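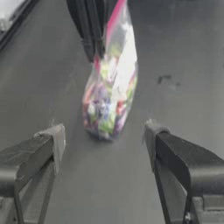

Flollgate Two-Arm Bench Kit, Club Edition

Two arms, a pair of parallel grippers and a flat gray work surface, all on one frame. We built the club edition for after-school teams and first-year project groups, and we love what they come up with! The starter task is the snack bag: a zip-top bag, a handful of wrapped candy, and two grippers that have to share the work. It sounds easy until you try it with a bag that folds whichever way it likes.
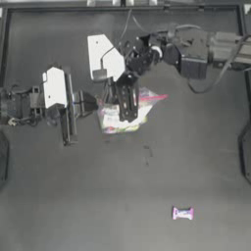 Meenakshi Kartha: Our club spent 6 meetings on the bag task and the kids still ask for it. Start with a bag that has a colored zipper, it's so much easier to find in the camera view.

Good tip, and we've added it to the project guide. The guide has 50 pages of exercises, from moving one arm by hand up to running both together — plus score sheets if you want to hold a small contest in July, like the Lundmont clubs do.

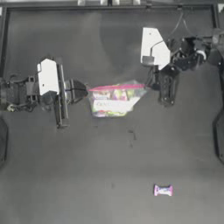 Snack bag task, both arms at the bag

Teams can drive the arms themselves or write their own program, and plenty of them end up mixing the two. Spare finger pads are sold separately.
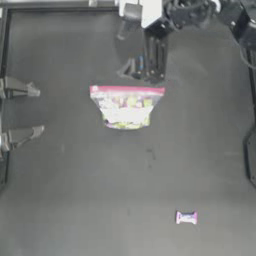
Try the task with one arm first, then bring in the second once your team is happy with the grip. Item no. 564. Ships with power supply, cables and printed guide. Class questions go to Volker Lindemann at the Erkel office.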